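The gripper that let go for no reason (there was a reason)

April 16, 2021

I promised a few of you I'd write up the dropping problem once we'd got to the bottom of it, and then I put it off, partly out of laziness and partly out of embarrassment at how long it took us. So make yourself a coffee, this one goes on a bit.

For those who are new around these parts: I look after an arm in a small workshop in Postmont, and for most of the winter it has been doing one job over and over. It reaches down to the green surface, closes on something round, lifts it, carries it across and sets it down again. We call the whole routine Custitz, after the village where I first sketched it out on a train timetable. It isn't glamorous work but I'm terribly fond of it, and when it's running well I can stand there and watch it the way other people watch a fish tank.

In February it stopped running well. The fingers would close, the arm would begin to lift, and somewhere on the way up the grip would just go soft. Whatever was being carried rolled away across the green, and then (this was the part that really bothered me) the arm carried on as if all was fine and went to set down a handful of nothing. There was no alarm and no red light. The log said "grasp held" in the same cheerful way it always does.

At first it was one drop in a morning, and I'm afraid I blamed the fruit. Then it was several in a morning, and I blamed the finger pads, cleaned them, and had a very good afternoon with no drops at all, which convinced me I was a genius. The next day it was back.

So we did what we should have done at the start and let it run with someone writing everything down. Out of 666 lifts it dropped 49. That's a horrible number to live with, too many to ignore and too few to catch in the act. You can stand beside a machine for an hour waiting for it to misbehave, and it will be as good as gold until you turn to find your sandwich.

I changed the grip force. I changed the speed. I slowed the lift down so much that you could have knitted a sock while it happened. I wrote to Mostden, who built the gripper for us, and they were very kind and sent a spare, and the spare did exactly the same thing. I remember sitting on the floor with the old one in my lap feeling that I owed it an apology. 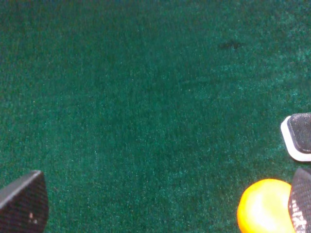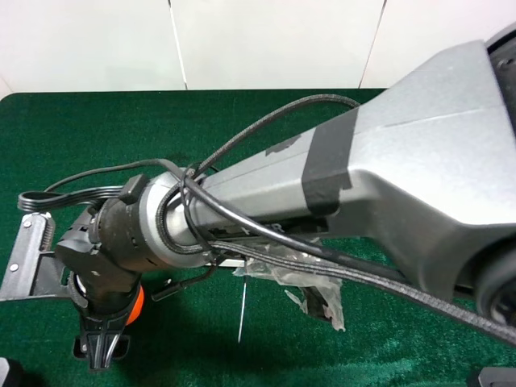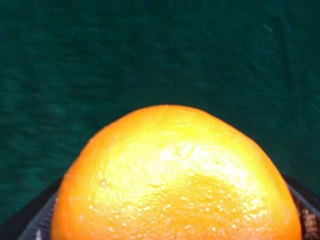 M. Charbonneau
Robot technician and keeper of this blog

The thing that finally cracked it was going back through the notes with a ruler and a pencil and looking at where the arm had been standing each time, instead of what it had been holding. Nearly all of the drops were at one end of the surface, on lifts where the wrist had to turn a good way before it came up. At the other end we had almost none. Same fingers, same force, same oranges, and a completely different machine as far as I could tell!

Well, if you look at the arm from the side, there are a lot of cables on it. One thick braided one arches over the forearm and comes back down by the gray collar, and a thinner smooth one goes over and drapes down the side, and then there's the long braided one that runs from the wrist along the underside. Every one of those has to move when the wrist moves. I'd been looking at that arrangement every day for months, and I'd stopped seeing it, the way you stop seeing the pile of mail on your own stairs.

With the power off and the brake released, I turned the wrist slowly by hand through the motion it makes at the bad end. Partway round I felt a little tug. It wasn't much, about what you'd feel if a cat put a paw on your sleeve. One of the looped cables was running out of slack, and all the strain was going straight into the plug at the wrist. When we got that plug out and put it under the magnifier, one of its pins had been worked back in its housing so that it touched most of the time and didn't touch some of the time. Turn, lift, tug, and the gripper lost its signal for a blink. By the time the signal came back, the fingers had relaxed.

I was so pleased that I made everybody come and feel the tug.

The repair was dull. New plug, a more generous loop, a proper clamp so that the pull lands on the clamp and leaves the plug alone. It took longer to find the right clamp than to fit it. Then I turned the wrist by hand again, all the way both directions, and then again with my eyes closed just feeling for it, and there was nothing.

What I'm less comfortable with is the other half of the story, the half where the log told us everything was fine. The software checked that the fingers had closed on something, once, at the bottom of the lift, and never asked again. We had been lucky in what we were lifting. An orange rolls off and bruises itself and that's the end of it. I have worked in places where the thing in the gripper was a good deal heavier than that, with people walking by, and I kept thinking about those places while I was putting the tools away. So now the grip is checked all the way up and all the way across, and if the signal goes missing even for a moment the arm stops where it is and waits for one of us to come and look. It also won't start again by itself. You have to walk over and press the button, and I want the walking over to be part of it.

That change cost us some speed, and there was a bit of grumbling about it (some of it mine). The first version was also far too nervous and stopped every time someone switched on the compressor, so we spent another couple of days calming it down.

Since then we've left it running for 168 hours in total, spread over daytime shifts with someone in the room, and the drops at the bad end are gone. We did have two drops at the good end, both with a very lopsided orange, and in both cases the arm stopped and waited like it was supposed to. I was happier about those two than I can really explain to anyone at home.

If you have a similar setup and you're chasing something that comes and goes, write down the pose. I'd written down the time, the force, the speed and the weather, for heaven's sake, and I only had the positions thanks to the log keeping them without being asked. And do turn the wrist by hand with the power off before you order parts. I'd have saved Mostden the postage.

I've put a note on the wall to take that plug out and look at the pins again in July. The spare gripper is staying on for now, and the old one is back in its box with a label saying there is nothing wrong with it.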